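Kinyua is looking for a Product Range Assistant to join the desk accessories team. We supply office stationery and workstation products to schools, councils, surgeries and small firms: footrests, monitor stands, letter trays, lever arch files, desk mats, pens, labels and the rest of what ends up in a stationery cupboard. The post is permanent and full time, and is open to people who have not worked in office supplies before.

Posted 20 December 2022

## About the job

Our printed catalogue comes out every June and the website is updated throughout the year. Each product needs a title, a short description, a set of measurements, a pack quantity and a stock code. When any of those is wrong, customers order the wrong thing and send it back. The main part of this job is making sure the details are right before they are published.

You will look after the desk and filing section, which has about 600 lines. Most of these change very little from one year to the next. The ones that do change tend to be the own-brand ranges. We have two of these: Plevutow, which covers filing and storage, and Prudumau, which covers desk organisers and footrests. You will also handle goods from outside suppliers, the largest of which is Utico.

You will report to Halima Rotich, Range Manager, and work next to Gaurav Mittal, who looks after paper, envelopes and printed forms.

## What you will do

- Write and correct product descriptions for the catalogue and website
- Measure and weigh samples, and check them against the supplier's sheet
- Keep the stock code list up to date, including discontinued lines and their replacements
- Answer questions from the telephone sales team, such as whether a tray will stack with last year's model or a file will take foolscap
- Check printer's proofs in the spring
- Book samples in and out of the sample room
- Look through returns notes each week and pass on any pattern to the buyers
- Help with the stock count, which takes place on a Saturday (paid, with a day off in lieu if you prefer)

There is some lifting. Boxes of lever arch files are heavy, and while there is a trolley, you will still need to get things on and off shelves. If this would be a difficulty, please tell us and we will talk about how the work can be arranged. Having a difficulty with lifting will not rule you out.
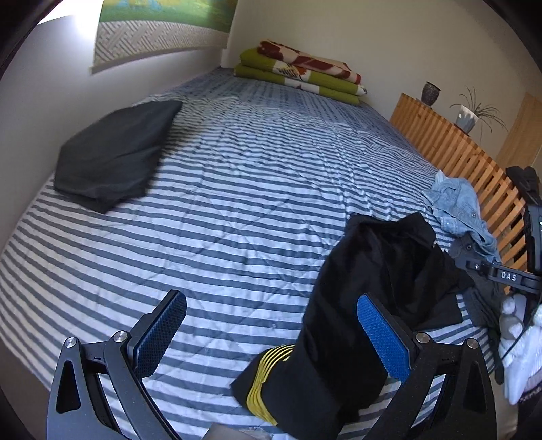 *Black garment with yellow elastic bands, on a striped duvet.*

## What we are looking for

You will need:

- Clear written English and accurate spelling
- Confidence with spreadsheets, including sorting, filtering and looking up values between two lists
- Care with numbers — a good deal of the day is spent on sizes, quantities and prices
- A steady telephone manner with colleagues and suppliers
- The ability to carry on with a long, repetitive task and still notice a mistake near the end of it

It would help if you had:

- Worked in a shop, warehouse, school office or anywhere else that orders stationery
- Used a product database or a website editing system
- Some knowledge of paper sizes, ring mechanisms and filing systems

We do not ask for a degree. GCSE English and Maths or an equivalent would be useful, but we will consider other evidence that you can do the work.

## Training

The first fortnight is spent with the telephone sales team and in the warehouse, so that you see how orders come in and how they are packed. After that Gaurav will take you through the product database. You will begin with a small section, normally pen pots and letter trays, and take on the rest of the range as you become used to the system.

Descriptions written by new staff are read by a second person before they go live. This carries on for as long as it is needed. The style guide is short and you will be given a copy on your first day. It covers such things as how we write measurements (width, depth, height, in that order), when to use "foolscap" and when to use "A4 plus", and which words we avoid because customers have told us they are unclear.

## Hours, leave and other terms

- 37.5 hours a week, Monday to Friday, with a start time between 8am and 9.30am
- Half an hour unpaid for lunch
- Pension scheme, with a contribution from the company
- Staff discount on all stationery and office furniture
- Free parking and a covered bicycle rack
- Six-month probationary period

The pay band is set out in the application pack and depends on experience. Once you have finished your probation you may work from home for up to two days a week, except in proof season, when everybody is needed on site. Sample checking has to be done in the building at all times of the year.

We would consider a job share. If you are applying with somebody else, please send separate forms and name the other person on each.

## How to apply

Please ask for an application pack from Peninah Uribe-free reception line is not in use for this post, so write to Peninah Urio in Personnel by email or by post at the main office. The pack contains the form, the full job description and the pay band.

With your form, please send a product description of no more than 200 words. Choose any item of office stationery you have to hand, measure it, and describe it for somebody who has never seen it and is deciding whether to buy it. Include the measurements and say what it is made of. Please do not copy the manufacturer's wording. We read this before we read the rest of the form.

We do not need a CV, and photographs should not be included.

Interviews will be held at the main office with Halima Rotich and Junaid Baloch, Head of Buying. They last less than an hour and include a short proofreading exercise on paper. You will be sent the topics beforehand. Travel costs within the county are paid back on the day if you bring your ticket or a note of your mileage.

Everyone who applies will get a reply, whether or not they are invited to interview. For an informal talk about the post before applying, ask for Victor Kombo in the range office — he held this job until he moved to buying support, and is usually at his desk in the mornings.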